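Projektbericht im Modul Produktgestaltung
Olaia Palacios und Macarena Zúñiga, Mai

## 1. Fragestellung

Für das Café Torley sollten wir ein Konzept für gemischtes Geschirr entwickeln. Das Café kauft seine Schalen einzeln nach, ein einheitliches Service gibt es nicht. Wir wollten klären, welche Farben und Muster sich auf einem dunklen Untergrund zusammenstellen lassen – und welche sich gegenseitig stören.

## 2. Material und Aufbau

Verwendet wurden kleine Keramikschalen, teils einfarbig glasiert, teils gemustert. Als Untergrund diente dunkelbrauner Marmor mit hellen Adern, als Hintergrund ein schwarzer Druck mit großen weißen Blättern. Die Schalen standen ohne feste Ordnung auf der Fläche. 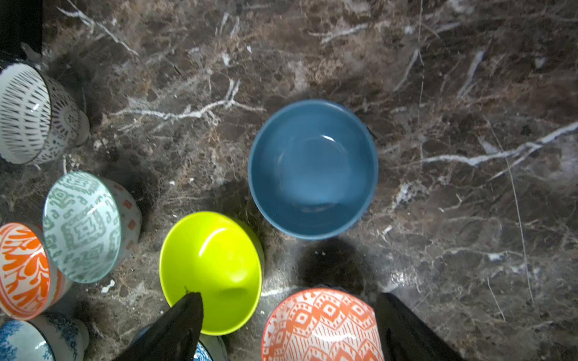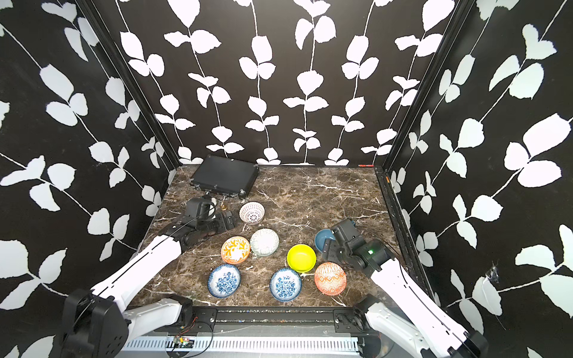
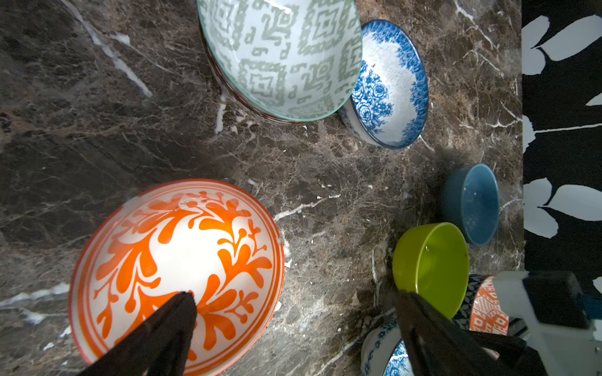
## 3. Beobachtungen

Die hellgrüne Schale fällt auf dem Marmor zuerst auf. Die matte blaue tritt dagegen zurück und eignet sich als Ruhepunkt neben den Mustern. Blau-weiße Blumenmotive und orange-weiße Rauten vertragen sich besser als erwartet, solange eine einfarbige Schale dazwischen steht. Der Blätterdruck konkurriert mit den feinen Mustern.

## 4. Befragung

Wir haben 34 Gäste nach ihrer bevorzugten Zusammenstellung gefragt. Die Mehrheit wählte eine Mischung aus einfarbigen und gemusterten Schalen. Zwei Bögen waren unvollständig und wurden nicht gewertet.

## 5. Offene Punkte

- Vergleich auf hellem Holz
- Wirkung bei Abendlicht
- Preise für den Nachkauf bei Drirlow anfragen (Olaia, bis Mittwoch)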